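Flindwood Fruit Share - notes from the January meeting

Present: Rawiri Ashby (chair), Omolara Tamuno, Tullio Vitale, Tamsin Trevaskis (notes). Lucinda Oyelaran sent her love and her apologies.

We got going a little after 7 p.m., once everybody had tea and had finished admiring Tullio's almond cake. The last notes were agreed, with Omolara's name now spelled properly (sorry again, Omolara!).

Baskets for the welcome table. We had a long and very friendly talk about this one. Rawiri likes the woven kind with the braided rim, and most of us came around to it by the end - it looks homey, and the low sides let people see what they are reaching for. Tullio still worries about small fruit and crumbs in the weave, so we will line them with a cloth.
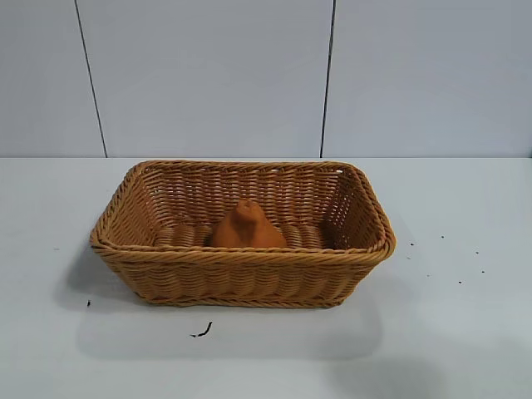
Wicker basket with an orange pear, for the welcome table.

Omolara asked whether we should stick to one kind of fruit per basket, and we agreed to try it through spring and see how folks like it.

Money. We have $575 in hand. Two more baskets and the cloths come to $71, and everyone was happy to go ahead. Tamsin to order.

Newsletter. It now goes to over 323 homes, and Lucinda would dearly love some help with the folding. Rawiri and Omolara will stop by her place.

Any other business. Tullio will share the cake recipe. Closed at 8:40 p.m.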